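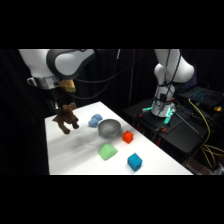 A brown plush toy, a metal bowl and blocks at a white table. Look for the gray shadows on the tabletop.

Home | Light | Materials | Sound | Glossary

Shadows, Shine and Soft Things

A shadow is a place that receives less light than the area next to it. It forms when an object blocks part of the light. A plush toy blocks light well. The fabric and stuffing absorb some of it and scatter the rest.

Shadows have two parts. The dark middle is called the umbra. The paler border is called the penumbra. A small lamp makes a shadow with a narrow border. A wide lamp makes a soft shadow with a wide border.

Height matters too. When a toy is held above a table, its shadow moves away from it and the edge becomes blurred. The brown toy is off the table, and its shadows are soft.

Surfaces

Metal reflects light in a more orderly way than cloth does. A bowl has a curved inside, so one area can look pale while the rim looks dark. Fabric is rough at a small scale – light leaves it in all directions, and it looks dull.

A cube has flat faces. Each face meets the light at its own angle. This is why the top of the red-orange cube is a slightly different shade from its sides, although a cube may be the same color all over.

Try it: Measure a shadow

You need a desk lamp, white paper, a ruler and a soft toy.

1. Put the lamp 300 millimeters above the paper.
2. Hold the toy 30 millimeters above the paper. Ask a partner to mark the shadow edge.
3. Raise the toy to 16 centimeters. Mark the edge again.
4. Measure both shadows and write the results in a table.

Keep the lamp still. Allow 15 minutes. Do not touch the bulb.

Text by Kipchumba Nyamweya

Comments

Lubis: We used a stuffed rabbit. The ears made two gray stripes.

Rolirari: Does it work with a flashlight? Our lamp doesn't bend.

Betimari: Yes, we taped ours to a shelf – the edges came out sharper.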